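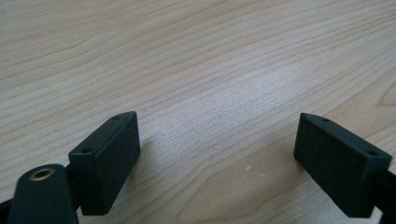 Light wood, wavy grain

From: Marlies Hubmann
To: names list
Re: Middle names for a girl, 13th December

Pendo Gachanja wrote:
> We have chosen Linnea as first name. Now we need
> a middle name, and we have a list of 20. My husband
> wants a short one. Which of these would you keep?

Dear Pendo,

Linnea is a lovely choice. It has three syllables and a soft ending, so I would look for a middle name that begins with a consonant. Linnea Ruth is my favorite. With Linnea Anne the two vowels run together when I say it fast.

My answers to your other points are under the numbers.

1. Family names. Your grandmother's name, Josephine, is long, but a middle name is not called across the playground very often. I would keep it on the list. 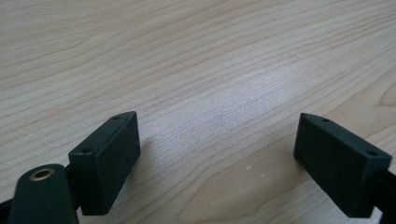

2. Initials. Please write them down with the surname before you decide. We forgot this with our son.

Greetings to all,
Marlies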